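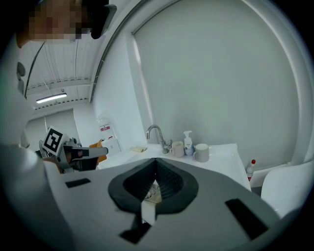

Two mugs and a sponge: how one Jumcombe household keeps its sink

Print | E-mail this story
14 shares | 3 comments

She has lived in the Jumcombe flat since 1985, and if you ask her what has changed in all that time she'll tell you (with some pride, and a fresh pot of tea on the way) that it certainly isn't the washing-up.

"I've always done it by hand," she says. "My daughter-in-law keeps sending me brochures for dishwashers, lovely thing that she is, and I keep putting them in the recycling."

The sink itself is a more recent arrival. The old stainless one gave up in May, and a fitter from Terkon came round with a white replacement and a tall curved tap, which she now says is the best thing in the whole flat. "You can get a stockpot under it! I used to fill mine with a jug, can you imagine, all those winters."

Her rules are few and she is happy to share them. Mugs live beside the tap, never in the cupboard, as she'd only be getting them out again in an hour. The pump soap stays within reach of a wet hand. The sponge gets rinsed, squeezed until her knuckles go white, and left up on the back where it can dry out properly. 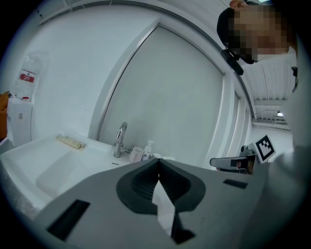 "Mum was a terror about sponges," she says, laughing. "If she found one sitting in the water you'd hear about it right through tea and then again at breakfast."

Glossy white does show every drip and tea stain, and I wondered whether she ever regretted the colour. She thought about it for quite a while. "No, love. If I can see the muck I'll wipe it. The old one hid everything from me, and I shudder to think." She uses bicarb and a damp cloth, last thing at night, and won't hear of anything stronger.

By then it was gone four and the tea was stewed, so she rinsed out the pot and made us another.

Recent items
Boonyarit opens second noodle counter
Readers' best bicarb tips
Vakby shelving: will it hold your cookbooks?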